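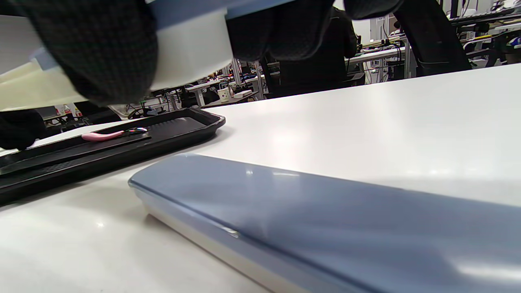
How the Trostdale Repair Evenings Keep Things Going: A Report on Mending, Skill-Sharing and Thrift in a Small Town

Ivan Horobets

05/08/2023

When I first told my grandmother that I was going to spend a term studying how people mend things, she laughed for quite a long while and then asked whether the university would like to study how people boil eggs as well. I understood what she meant. For her generation mending was simply something that happened in the kitchen after tea, and it would never have crossed her mind that it could be a subject with a reading list. But I grew up in a house where a broken toaster went straight in the bin, and I suspect that most of my classmates did too, so to me the whole business was new and rather wonderful. A good deal of what I learned was very plain and practical. Take the matter of where you work and what you wear. Dark knit gloves against a white tabletop, with a white and cream object held between them, make a pairing I came to be very fond of, as you can see your own fingers so clearly against whatever you are holding. The one drawback of a glossy white top is the way it throws the overhead lights back at you, and several menders told me they shift their chair a little to one side before they begin.

What I set out to find

My project looked at the repair evenings held in Trostdale, where I lodged during my placement. I had three questions in mind at the start. I wanted to know who comes, what they bring, and what they take home with them apart from the thing itself. By the middle of the term I had more or less given up on the first question, for the simple reason that everybody comes, and had become much more interested in the third.

My supervisor, Hanne Pelkonen, was very patient about this change of direction. She had warned me in our very first meeting that a project of this sort tends to wander off on its own, and that I should keep a good diary and follow it. I did keep one, and most of this report comes out of it.

How I went about it

I attended 9 evenings altogether, the first of them in December, when the hall was so cold that people kept their coats on and the tea urn was the most popular thing in the building. I helped where I could, mostly by holding things still, and I talked to anybody who would talk to me. I also handed out a short questionnaire. I printed 80 copies and had 55 of them back, which Hanne thought was a very respectable number for a form that had to compete with cake.

The questionnaire asked people what they had brought, how long they had owned it, and whether they would have thrown it away if the evening hadn't been on. I left a large blank space at the bottom for anything else they wished to say. I am so glad that I did, as the blank space turned out far more useful than my questions. One lady filled it with the full history of a sewing machine, carried on over the page and up the margin, and came to find me the following week to add a bit she had forgotten!

I did try to record some conversations on my phone, but the hall has a terrible echo, and with several people talking and somebody always hammering it was hopeless. After the second attempt I went back to pencil and paper. I wrote things up the same night, usually at the kitchen table in my lodgings, and I have changed or left out small details wherever a person asked me to.

What people brought

Lamps were the most common by a long way, and after lamps came clothes, and after clothes came a great muddle of radios, clocks, handbags, garden shears and toys. There was a music box which played two notes of its tune and stopped. There was a wicker chair that came back on three different evenings, having been mended in one place and given way in another, and I became quite attached to it.

I had expected people to bring things that were expensive to replace. Some of them did, but a surprising number brought things that could have been bought new that same afternoon for the price of a sandwich. When I asked why, the answers were nearly always about a person. The mug had been a father's. The torch had gone on every camping holiday since the children were small. One man had an old Kobzar radio that he freely admitted he didn't like the sound of, but his wife had listened to it while she did the ironing, and he wanted it to be working whether he switched it on or not.

I found these conversations moving, and also quite difficult to put into a table. In my first draft I sorted them under the headings "money", "habit" and "memory", and then found that hardly anyone would stay under a single heading. A young mother told me that she came to save money, and a few minutes later that her own mother would have been ashamed to see a coat thrown out over a zip. I have kept the headings in the appendix for anyone who would like them, but I wouldn't lean on them too heavily.

What people took home

The rule of the evenings is that you sit with the person who is doing the mending. You may not leave your kettle and go off to the shops. I thought this sounded a bit strict until I saw how it worked. People who sat down saying that they were useless with their hands were, half an hour later, holding the screwdriver. The menders are very good at this. They ask you to hold a part, then to turn it, then to find the next screw, and by then you are halfway through the job without having noticed.

Several of the regular menders had started out as visitors in just this way. Two of them had worked at the old Kurar factory and knew about motors already, but the others had picked things up as they went along. The best darner in the hall had learned to darn there only the winter before, from somebody who has since moved away, and she now had two pupils of her own.

I should say that things did not always go well. Some items could not be mended, and some were worse when they left than when they arrived. I was personally responsible for one of these, a carriage clock, and I would like to thank its owner once again for being so kind. People seemed to mind this less than I would have guessed. In the questionnaires, those whose things had gone home still broken wrote just as warmly about the evening as the others did, and a few wrote more.

Costs

The evenings run on very little. The hall is let cheaply, the cakes are given, and the tools belong to the menders. The yearly spending on thread, fuses, glue and solder comes to up to £300, met from a tin by the door. The glue is the dearest thing on the list. They swear by one called Amidex, and there was a long and quite heated discussion one evening about whether a cheaper sort would do. It was still going on when I left to catch my bus.

What I would do differently

If I had the time again I would begin earlier in the autumn, and I would visit people at home a month or two later to see whether the mended things were still in use. I would also talk to those who don't come. My questionnaire only reached people who already liked mending enough to turn out on a dark evening, and that is a real weakness. Hanne suggested leaving forms at the library and the doctor's, and I am sorry I thought it too much bother.

I would certainly learn to solder before I started, and not halfway through.

Thanks

I am grateful to everyone in Trostdale who let me sit beside them and ask questions when they were trying to thread a needle. Thank you to Hanne Pelkonen for reading more drafts than she had any need to, and to my landlady for the soup. My grandmother has now read the report as well. She says that it is very nice, and she has sent me home with a bag of socks.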